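Sugden Mobile Puzzle Club - minutes, 28 Jun 2019

I took the notes again, so blame me for the spelling. We got going a bit late because the kettle was slow and Iulian Costache had to finish a level before he'd put his phone away (he didn't finish it). Apologies had come in from the usual two, and the February minutes were approved without anybody reading them, as far as I could tell.

1. Game of the month

We'd all been playing Nilberg, the sliding ice one where you melt paths for a little fox. I loved it! I said so at length, and I'll try to be shorter here. The first chapter is gentle, the music is lovely, and the undo button goes back as far as you like, so you can make an awful mess and just rewind it. My one gripe is the ads between levels, which come after every single retry as well. You can pay to take them out and I did on the second night.

Iulian was cooler on it. He thinks the fox is slow and the hint system gives too much away - you ask for a nudge and it plays half the level for you. We went back and forth on that for a good while. I wrote down "hints should cost something" and I think that was his wording, though it may have been mine.

The vote was for recommending it, with a note about the ads.

2. High score table

The spring table for Sirnis is closed. Best score was 1741, which is Iulian's, and yes, he brought the screenshot. I was third and I'm not bitter. We agreed the summer table will start from scratch and that scores made with the double-points booster don't count. Someone asked how we'd know, and the answer is that we wouldn't, so please just be decent about it.

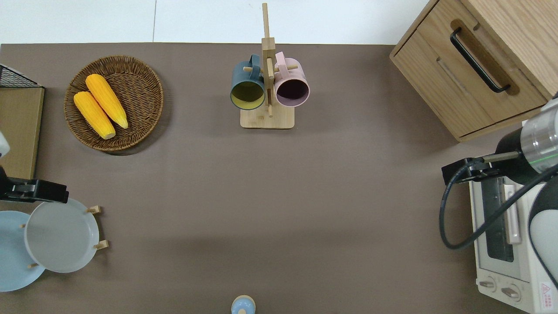
Iulian said he'd be happier if we dropped boosters from the rules altogether and simply picked games that don't sell them. There was a fair bit of nodding at that. I pointed out it would rule out most of what we've played this year, and we left it that next month's pick will be booster-free as a trial. If we like it, we'll write it into the rules properly.

3. Surken level-building night

This took up most of the meeting. For anyone who missed the last one, Surken is the block-and-lever game with the level editor, and we want to put together a club pack and upload it before the summer break. The editor lets you have 100 pieces per level, and I hit that limit embarrassingly fast, mostly with levers. My level is called Wet Socks and it's far too hard. Even I can only beat it when I've got the solution written down next to me!

What we settled on:

Each person builds up to 3 levels and sends the share codes to me.
Every level has to be beaten by its own maker and by one other member before it goes in.
No invisible spikes. We had a long talk about invisible spikes.
Easy ones go first in the pack, and I'll sort the order.

There was also a question about timers. Some of us (me) hate them, because I like to stare at a puzzle over a cup of tea and come back to it, and a clock in the corner makes me do silly things.
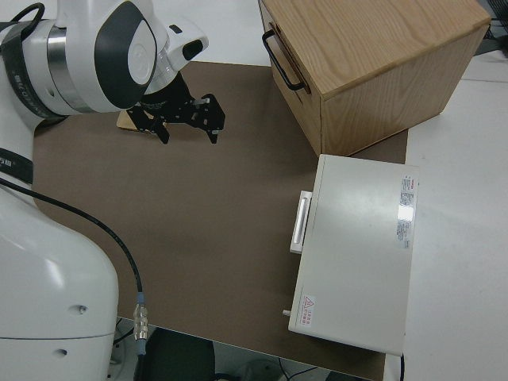 So timers are allowed, but only on levels you can finish with plenty of seconds to spare, and the maker has to say so in the title. I can live with that. I'd still rather have a move limit, and I've promised to build one level that way so people can see how it feels.

We didn't agree on a name for the pack. Please send me ideas.

4. Phones and tablets

Surken crashes on my old tablet whenever a level has more than one moving platform. Iulian had the same trouble until he turned off the water effects, so try that first. If it still crashes, bring the thing along next time and we'll have a look together.

5. Anything else

Subs are staying as they are. Could whoever went home with my gray charging cable please bring it back - it's the long one with tape near the plug.

Next month's game is still open. Send me your booster-free suggestions with the share codes, and I'll put the list around before we meet.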